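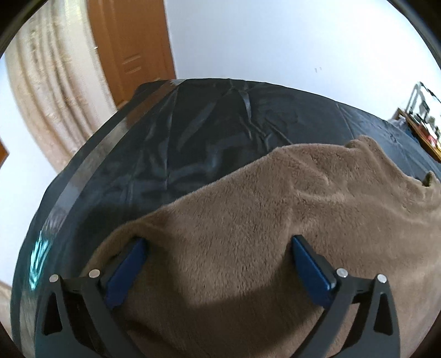
Parveen Talpur wrote to me after my last post to say that I fold too early. A plush throw ought to be spread out and left alone for a while before anyone so much as lifts a corner, according to her, and if I'd only do that I would stop complaining about the lumps in my linen shelf. She also thinks I own too many of them, but she was kind enough to put that in a P.S.

Well, I've been thinking about it ever since, and I believe she's right about the first part. (The second part I am leaving for another year.)

January is my month for going through the soft things. I do the sheets first, then towels, then the throws and blankets, and I always leave the plush ones for the very end because they're the most pleasant and also the most trouble. A cotton sheet will do what you tell it. You match the corners, you run your hand down the middle and there it is, a rectangle. Plush has its own opinions! It bunches at one corner while you're busy smoothing the other, and the edges roll up on themselves, and the minute you think you have it flat there's a fold standing up at the end like a little hill.

The brown one is the one I reach for most. It's a short pile, very soft, and I love how the color moves around on it depending on which way you've brushed it. You stroke it one way and it's nearly gray, you stroke it back and it's a light tan, almost the color of tea with too much milk in it. I used to think that was a fault in the fabric and I spent an embarrassing amount of time one evening trying to get it all the same shade with a clothes brush.

What I do now, with Parveen's advice worked in, goes something like this. I put plastic sheeting down over the big table first. I used to work straight on the wood, but every crumb and thread in the house finds its way into plush, and the sheeting wipes clean in two seconds. Black is best for a light throw, I find, as any lint shows up right away and you can go after it. Then I lay the throw out and go and do something else. Forty minutes is what I've settled on, enough to drink a coffee and answer a couple of emails. When I come back I work from the middle out to the edges with the flat of my hand, and only then do I bother with the corners.

The old way, I'd go straight for the corners and pull. Pulling is what made the lumps. The backing stretches a little, the pile doesn't, and you end up folding that mismatch right into the stack, where it sits until October.

For the folding itself I go in half the long way, then in half again, and then in thirds, and I leave it loose. Last winter I packed everything so tightly into a Flurkura box that I had to sit on the lid, and when I opened it up the pile had flattened into creases that took weeks to come out. The box has gone to hold Christmas ribbon. The throws are on an open Stetedier shelf in the hallway, where they can breathe and where I can admire them on my way to the bathroom.

One more thing, as two or three of you have asked about washing. I wash the plush ones cold, by themselves, and hang them over the shower rail. No fabric softener. I tried it once and the brown one came out with a slick, coated feeling that I couldn't stand, and it took several washes to get it back to how I like it.

There are still the two gray ones and my grandmother's crochet blanket to do, and the crochet one needs mending along one side before it goes anywhere. I have the yarn for it somewhere. I'll look tonight, after supper, and if the color is anywhere near a match I'll write about that next.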